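Vukness Stone Soap and Sealer Kit, six months in on white marble

Filed under kitchen stuff, 8 February 2020

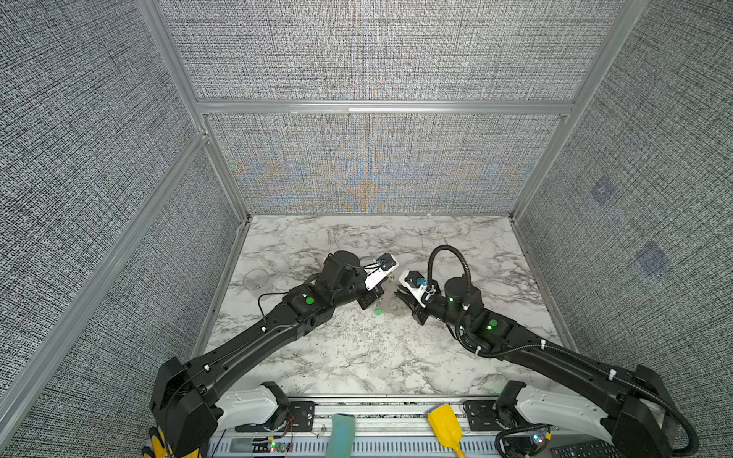
Kamil Trnka wrote to me after my first post on this kit that I'd been much too easy on it, and that any marble cleaner looks good for the first two weeks. Give it half a year with lemons and red wine, he said, and then tell us whether you'd buy it again. Fair enough, Kamil! I started using it in August, so you've had your half year, and I have things to say.

Quick recap for anyone new. The kit is a bottle of concentrated soap (500 ml), a small can of sealer, two cloths and a white scrub pad. You mix a capful of the soap into a quart or so of warm water and wipe the stone down with that every day, and you put the sealer on when you first get the kit and again whenever water stops beading. I paid 80 dollars for mine at Arruda, the tile place out past the bowling alley, and yes, I winced a little at the register. You can get plain dish soap for a couple of bucks and a perfectly good sealer for much less than that if you shop around.

So, the soap first. I love the soap. It smells faintly of something like cucumber, it doesn't foam up like crazy, and it wipes off without leaving that hazy film I always got from my old Plenunska spray. I used to go over the counter twice, once with the spray and again with a dry towel to chase the streaks, and I've stopped doing the second pass completely. I'm still on the first bottle too, with maybe a third of it left, and I wipe that counter a lot (I bake, and there's flour in everything I own).

The sealer I'm more mixed on. Putting it on is easy enough. You wipe it over the clean, dry stone, wait 15 minutes, and buff off whatever hasn't soaked in. Do not go answer the phone in the middle of this. I did, and talked to my sister for most of an hour, and came back to a tacky patch by the stove that took me all evening to get off. The instructions do warn you, in very small type on the back of the can. I ended up putting a bit more sealer on the cloth and rubbing it over the sticky part, which loosened it up, and then buffing until my arm was sore.

Once it was on, though, it did a good job with stains. Coffee, fine. Beet juice, which I was truly scared of, sat there through a whole dinner and wiped right up. I had one olive oil mark near the toaster that went in before I sealed, and it's still there, looking a little like Florida. The kit won't pull out old stains and the box doesn't say it will, so I can't hold that one against it. A friend swears by a baking soda paste left on overnight under plastic wrap. I've tried it once and Florida got a bit paler, so I might give it another go.

Etching is where people get mad at these products, and I think it's worth being clear about. Lemon juice, vinegar, tomato, wine -- they all eat into the polish on marble and leave a dull spot, and a sealer like this one won't stop it. It keeps things from soaking in, and that's all it does. I've got 3 new etch marks since I started, all of them my own fault, all of them lemon. If you tip your head and look across the counter toward the window you can see every one. My husband can't see them at all, or says he can't.

The cloths are nice, thick and soft, and they've come through the wash fine. The scrub pad I'd throw in a drawer and forget. It's too stiff for my taste and I didn't want to try it on a polished top, so it's been doing duty on the sheet pans, where it's great!

How does it stack up against the others I've tried? The Irncombe sealer is cheaper and went on with less fuss, but I had to redo it after about two months, and it has a paint-thinner smell that hung around the kitchen all day. The Vukness only quit beading in the last couple of weeks, and only on the stretch by the sink that gets wiped the most. I'll redo that section and leave the rest alone for now.

Would I buy the whole kit again, Kamil? No, I'd buy the soap on its own, and a can of the sealer when this one runs out. Arruda sells them separately on the bottom shelf, behind the grout samples, and I walked right past them the first time.

Four stars for the soap and sealer, three for the kit. If anybody has gotten an etch mark out at home with polishing powder, please leave me a comment. I have the powder, I've read the directions, and I'm too chicken to open it.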